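Dustunis Fitted Sheet, Deep Corner, Grey

Product code 310-G
Page last updated 2026-01-14

In stock. Usually sent out within two working days.

Overview

The Dustunis is a plain fitted sheet for everyday use, sold by Gument in single, small double, double and king sizes. It is a cotton and polyester blend with elastic along all four sides. The colour range is grey, white, stone and navy. Stone is a November delivery only and is shown as unavailable for the rest of the year.

The sheet was designed for mattresses that have become deeper over the years, either because of a pillow top or because a topper has been added. If you have had trouble with a standard sheet springing off at one corner in the night, depth is nearly always the cause. Measure the mattress and the topper together before ordering.

Sizes and fit

Single: 90 x 190 cm
Small double: 120 x 190 cm
Double: 135 x 190 cm
King: 150 x 200 cm

All sizes take a mattress up to 34 cm deep. For a mattress under 20 cm the standard Sallon sheet is a better choice, as the Dustunis will leave spare cloth underneath and can feel baggy on top.

The sheet is not suitable for split or adjustable beds. European sizes differ from ours, so check the width of the mattress with a tape if the bed frame was bought abroad. A 140 cm mattress will take the double only with a good deal of stretching and we do not recommend it.

Fabric

The blend is 60 per cent cotton and 40 per cent polyester in a plain weave. It is smooth to the touch and a little cooler than brushed cotton. There is no finish or coating on it. Customers who want pure cotton should look at the Georgiou range, which comes in the same four sizes but needs more ironing.

Grey is a mid shade and is dyed in batches. Sheets bought in one order will come from one batch. Sheets bought months apart may differ slightly, and we can't match a new sheet to an old one by post. 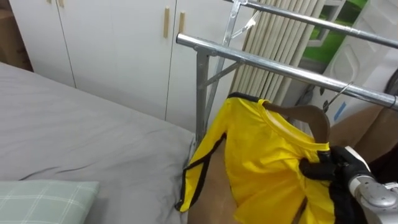 Fitting is easiest if you start at the head end. Pull the first corner well down, then go to the corner diagonally opposite, then do the remaining two. A label marked TOP OR BOTTOM is sewn into the hem on the short sides. Once all four corners are on, run a hand under the mattress edge to seat the elastic. Light creases from the packet will drop out after a night or two, or can be removed with a warm iron.

Washing and drying

Wash at 40 degrees before first use. Wash dark colours separately for the first three washes. After that the sheet can go in at up to 60 degrees, although repeated hot washing will fade navy sooner than the others.

Tumble dry on low or line dry. Close duvet covers before putting them in the same load, otherwise the sheet works its way inside and comes out wet. Do not bleach. Do not dry clean.

Expect shrinkage of up to 3 per cent in length after the first few washes. The sizes above allow for this.

Matching items

Pillowcases and duvet covers are sold separately. The Dustunis pillowcase (code 310-P) is sold in pairs, housewife style, in the same four colours. We do not make a matching valance. The white valance in the Sallon range fits under all our sheets and is the one most people order.

A mattress protector is worth having on any new mattress - some makers ask for one as a condition of their guarantee. The quilted protector, code 789, is 34 cm deep and can be left on under the Dustunis without affecting the fit.

Packs for landlords and guest houses

Trade packs contain 10 sheets of one size and colour, folded and banded but without individual bags. They are sent by carrier on a signed-for service. Mixed sizes can't be supplied in a trade pack. Laundry tape with room numbers can be sewn in before dispatch, which adds five working days and makes the pack non-returnable.

Delivery and returns

Orders are sent to mainland UK addresses by tracked post. Northern Ireland and the islands take two or three days longer. Sheets can be returned within 30 days if they are unwashed and in the original packet. Opening the packet to check the colour is fine. A sheet that has been washed can only be returned if it is faulty.

The elastic is guaranteed for two years. If it fails in that time, send us the order number and a photograph of the hem and we will post a replacement - there is no need to return the old one.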